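Hetico wrist-view manipulation set: README

Contents

Hetico is a set of 2481 teleoperated episodes recorded for work on small-part picking and placing. It accompanies the regrasp-labelling method described under Method. The maintainer is Ritu Sandhu; corrections to labels should go to her with the episode number and the step index.

The set is split by recording site:

helluseck/ — training episodes, single arm
galau/ — training episodes, single arm, different room lighting
lagos/ — held-out episodes, used only for evaluation

Do not mix lagos/ into training if you intend to report against our figures. Episodes in this folder use part layouts that do not occur in the other two.

Task

Each episode starts with small metal gears and a white plate with a central hole on a dark mat. The operator picks up a gear and sets it down at a target pose given in the episode header. Targets may be on the mat or on the plate. Gears are not sorted by size and the header does not identify individual gears, so a policy has to choose from the wrist view which one to approach. Either gear is accepted where the header leaves the field "part" empty.

An episode ends when the operator releases the part and retracts, or after 62 seconds. Timed-out episodes are kept and carry the flag "timeout".

Files

Every episode folder holds the following:

wrist.mp4 — view from the wrist camera, fingers in shot
state.csv — joint positions, gripper opening, timestamps
header.json — target pose, site, operator code, flags
regrasp.csv — step indices and labels, see next section

Gripper opening is stored as a fraction, with zero for closed. Timestamps are in seconds from the first row of state.csv. Video and state are aligned to the nearest video frame; no interpolation has been applied.

Method

The usual success label says only whether the part reached its target. We found this too coarse for gears, where a grip on the tooth tips can slip during the lift and still give an acceptable placement. Regrasp labelling adds a second label at every closing of the gripper: "hold", "slip" or "miss". Labels are proposed from the gripper opening signal and then checked by eye against the wrist video.

The policy is trained on windows of 16 steps. Windows that end in "slip" or "miss" are kept as input but their actions are masked from the loss. The recovery that follows is trained on as normal. Dropping the failed windows altogether gave a policy that closed correctly but did not back off after an empty grasp — it carried on to the target with nothing held.

Known problems

Tooth tops reflect strongly and may saturate. The proposal step does not use the video, so this affects only the checking.

The arm casts a soft shadow on the mat between the fingers. Background subtraction picks it up as an object unless the threshold is raised.

In galau/, 20 episodes have a gripper opening that never reads fully closed. They are flagged "offset" and should be left out when fitting the proposal thresholds. The video is unaffected.

Labels for gears lying partly over the rim of the plate are less consistent than those for gears on the mat. A second labelling pass is planned for October and will be released as a separate regrasp.csv, with the present files kept under their current names.

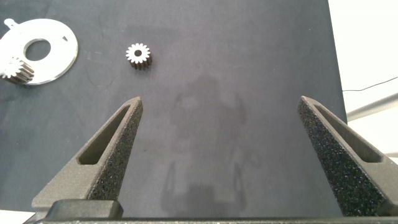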